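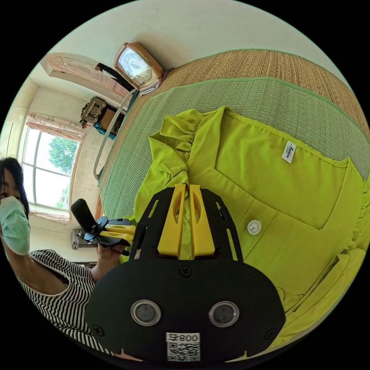 Home News Programs Student Projects Opinion Contact

Household work belongs in the robotics program

Mar 31, 2022

Student robotics in this country is still organised around the arena. Teams build a machine on wheels, the machine moves a ball or a block across a marked floor, and a score is recorded. The Karkport student program followed that model for many years and was well served by it. It is the position of this column that the model should now give up part of its place, and that the Liltesow project shows what might fill it.

Liltesow is a student project in the handling of clothing. Its members work in pairs with hand-held grippers, in ordinary rooms, on ordinary garments. They fold, smooth, turn and straighten, and the recordings of that work are later used to teach a robot arm the same motions. By the end of last term the project had logged 2,784 attempts, of which a fair share were failures. The failures were kept and labelled with the same care as the rest.

Critics have raised two objections. The first is that folding a blouse is not engineering. Any student who has tried to write down how a sleeve should be picked up will disagree. A block has one shape. A crinkled blouse with a ruffle has a new one every time it is put down, and the student must decide where to take hold, how far to lift and when to let go. These are questions of geometry, friction and judgment, and they deserve credit in the same column of the report as gears and motors.

The second objection is that such work cannot be judged. It is true that the Stistura Cup, which our teams enter each May, has no category for it. A fair test is nonetheless possible. The project has proposed a session of 90 minutes in which 4 garments are handled, with marks for the finished fold and for the quality of the written record. The proposal is modest - it needs a bed or a table, good light and a patient judge.

There is also the matter of who takes part. Of the 51 students now enrolled at Karkport, many had never joined a team before the clothing work began. Several have said that they did not see themselves in the arena. A program supported by public money should take that seriously.

The arena events should continue. The request is that household tasks receive equal workshop hours and a line of their own in next year's budget, and that the organisers of the Hodoroagă exchange be asked to accept a clothing entry on trial. The students have prepared the rules and are ready to present them.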